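Home | Newsroom | Products | Support | Contact

Dridadell Publishes Towel-Handling Comparison of Two Grippers and Two Arm Controllers

Posted in July by Zoriana Lysenko, Dridadell Newsroom

STASIV – Dridadell today released the results of a bench comparison covering two grippers and two arm controllers on a humanoid robot handling household towels. The work was carried out at the company's Stasiv test room and is the first of its comparisons to use soft goods only. Earlier reports dealt with boxes, bottles and other rigid items.

The study pairs the company's current gripper, sold under the Cinda name, with a narrower prototype that has a softer fingertip pad. Each was run under two controllers: the position controller that Dridadell has supplied for its arms up to now, and Skedside, a force-aware controller that slows the arm when it meets resistance.

In all, the team recorded 238 attempts. An attempt began with a towel folded on a table and ended when the towel had been lifted, moved and set down again, or when the operator stopped the run. Attempts that were stopped for any reason were counted as failures, including those where the towel was lifted but slipped before it could be set down.

"Customers ask us which gripper to buy for laundry and linen work, and until now we had opinions and not much data," said Zoriana Lysenko, who leads gripper testing at Dridadell. "Towels are hard. They bunch up, they hang on to the fingers after you let go, and the same towel never sits the same way twice. We wanted numbers we could hand to someone."

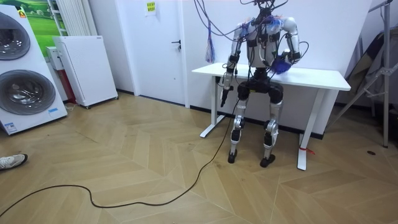 The best result came from the prototype gripper with the Skedside controller, which completed 94 percent of its attempts. The Cinda gripper with the same controller came second. Both grippers did worse under the position controller, and the drop was larger for Cinda.

Most failures happened at the first contact. Under the position controller, the fingers often pushed the upper layer of the towel forward before closing, and the gripper came up with a thin pinch of fabric or with nothing. Skedside handled first contact better but took longer. On average it added 10 seconds to an attempt, nearly all of it spent on the approach and the release.

Dridadell said the added time will matter to some buyers. A site that moves a steady stream of flat items may prefer the faster controller and accept more repeats. A site where a dropped item has to be washed again will probably want the slower one. The report gives completion rates and times separately so that readers can weigh them for their own work.

How the tests were run

Both grippers were fitted to the same robot. The robot was kept standing at a fixed spot for the whole series, with its legs holding position, so that balance and walking would not affect the outcome. Gripper changes were made between blocks of attempts, and the wrist was recalibrated after each change.

The towels were ordinary terry towels bought at retail and washed before use. Operators folded them by hand. No attempt was made to get the folds identical, and the report includes a note on this. In an early trial the team used a folding template, and results for all four combinations went up. The template was dropped and those runs were left out of the final count. 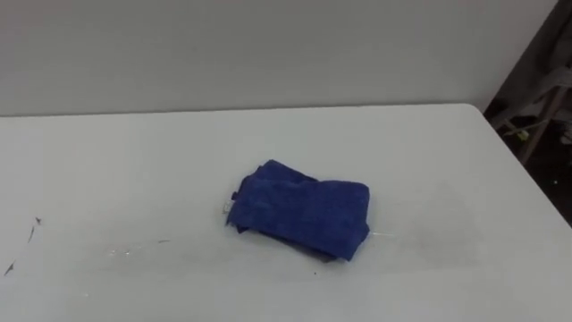 Two camera views were recorded. A head-level view was used by the arm to find the towel and choose a grasp point. A fixed room view was used only for scoring, so that a reviewer could check the operator's call on each attempt. Reviewers and operators disagreed on 35 attempts. Those were looked at a second time by a third person, whose decision was final.

The head-level view had some trouble with height. A loosely folded towel can stand well above the table on one side and lie almost flat on the other, and the grasp planner tended to aim for the middle either way. Lysenko said the planner has since been changed to favor thick folded edges, but none of the published results use the new version.

"We froze the software before the first scored run and left it alone," she said. "There were a couple of fixes we badly wanted to put in halfway through. They will be in the next round."

Release problems

The report gives a full section to letting go of the towel, which caused more failures than the team had planned for. Terry loops caught on the edge of the Cinda fingertip and the towel was dragged when the arm pulled back. The softer pad on the prototype caught less often. A small sideways motion before the arm withdraws, added in Skedside as a setting, helped with both grippers. It was switched on for all scored Skedside runs. 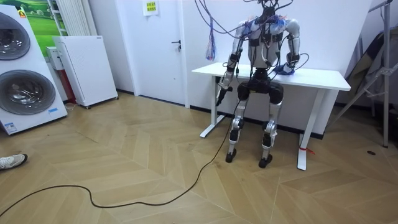
The robot at the table in the Stasiv test room, one hand resting on the tabletop with blue material around it.

Wear on the prototype pad is still an open question. The pads were replaced once during the series as a precaution, and the company has not yet run them long enough to publish a service life. For that reason the prototype is not being offered for sale at this time. Current Cinda owners do not need to change anything, and the existing fingertips will remain in stock.

Skedside is available now as an update for Dridadell arms that already have a force sensor at the wrist. Arms without the sensor will need a hardware change, which can be ordered through the support desk.

Next steps

A second round will cover damp towels, fitted sheets and small items such as socks and washcloths. It will use the revised grasp planner and will repeat a portion of the dry towel attempts so that the two rounds can be compared. The team also plans to try a wrist camera, mainly to see whether a closer view cuts down on missed first contacts.

The full report, with the scoring sheet and a table of every attempt, can be requested from the newsroom. Video from the fixed room view is available to customers and to research groups on request.

About Dridadell

Dridadell makes grippers, arm controllers and test fixtures for robots used in service and light industrial work. The company's test room is in Stasiv.

Media contact: Zoriana Lysenko, Dridadell Newsroom, Stasiv

Contact | © Dridadell. All rights reserved. | Back to top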